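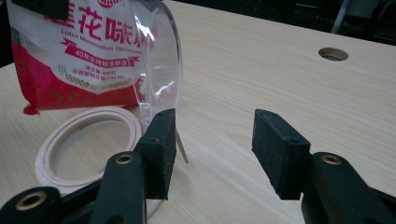
By next March a machine will do all of this for you, one member wrote under my earlier post, so why bother to learn a tidy method for refilling jars. I would like to know if this is realistic, or if that person has only watched too many advertisements.

Can a home robot put seasoning from a bag into a jar yet?
Asked 25/07/2025 in Kitchen and Household > Appliances

I explain my situation. My mother-in-law lives with us and she has arthritis in both hands. She cooks every day and cooks very well, but the small jobs are difficult for her: opening the bag, holding the jar, putting on the lid. The bag in my picture is Lotus Monosodium Glutamate, the packet says 400 grams, and the jar is clear plastic with a separate white ring for the lid. For me it is a job of one minute. For her it is a small war, and afterwards there is white powder on the table and she is annoyed with herself.

I have read the page of the Stariteck kitchen arm. It is written there that it can "assist with pantry organisation", but I can't find one sentence which says it can open a soft bag. There is also the Leka, which looks more like a tray with one arm, and in the brochure it only carries things. I asked the shop in our suburb and the young man said he would get back to me. That was 3 weeks ago.

My questions are these. Does any machine that a normal family can buy do this work from the beginning to the end, which means stand the jar up, open the bag, pour, and close? If not, which part is the problem? And is it worth waiting, or should I look for some other help now?

We are in a unit with a small kitchen, so a machine as large as a fridge is not possible. Please no answers about hiring a cleaner, we already discussed it at home.

3 replies

Reply 1 (marked as helpful by 5 members)

I worked for some years on a packing line, and I will try to answer from that side.

In a factory this job has been solved for a long time. We had a Holtomik filler and it filled jars the whole shift without complaint. But look at what we had to give it. Every jar came standing up, in the same position, with the mouth on top. The powder came from a hopper. No retail bag was ever opened by the machine, a person cut the big sacks with a knife and emptied them. And when the supplier changed the jar by a few millimetres, the line stood still for the whole morning while the fitter adjusted it.

Your table is the opposite. The jar is lying on its side, the bag is against it, and the lid is flat on the table. You see this and you don't even think, you just pick up the jar. A machine must first find a transparent thing on a light-coloured table, and clear plastic is one of the worst materials for a camera, because it sees the wood through it and the reflections on top of it. After that comes the bag. A soft bag has a different shape each time you touch it. If you squeeze too little it slips, if you squeeze too much and it is already open, you have a fountain. The lid ring is flat on the table, so there is not much edge to get the fingers under.

I would put the parts in this order, from easier to harder: standing the jar up, picking up the lid, pouring, opening the bag. The first I have seen done well in demonstrations. The last I have seen only with a lot of cutting in the video, and then you don't know how many times they tried.

So my answer is no, not from beginning to end, and I would not wait for it. For arthritis I suggest a wide jar with a flip lid, and a funnel with a wide neck. Put the jar in a baking dish with a wet cloth under the dish, so it doesn't slide and the spilled powder is easy to collect. Spring scissors for the bag are also good — the kind which open again by themselves.

Reply 2

we have the Motilov at home, the older one. it vacuums and thats it. they told us an arm would come as an extra and I'm still waiting. save your money

Reply 3

I don't fully agree with the first reply. It is correct for today, but these things are learning from people now. Someone does the task by hand with a gripper tool many times, and the recordings teach the arm. My nephew's university does this with folding towels, and after 4 months the arm could fold a towel, slowly, and sometimes it folded the table cloth also.

But a towel is forgiving and powder is not. I would ask the Stariteck shop for a live demonstration with your own bag and your own jar. Bring them in a shopping bag and put them on the counter lying down, as they are at home. If the salesman first stands the jar up for the machine, you have your answer.

Comment from the asker

Thank you to all. I bought the spring scissors and a flip-lid jar this afternoon. I will still call the shop about the demonstration, and write here if they agree to it. Does somebody know if the wide funnels come in a size for a jar with an opening of 5 centimetres? The ones in the supermarket were all for bottles.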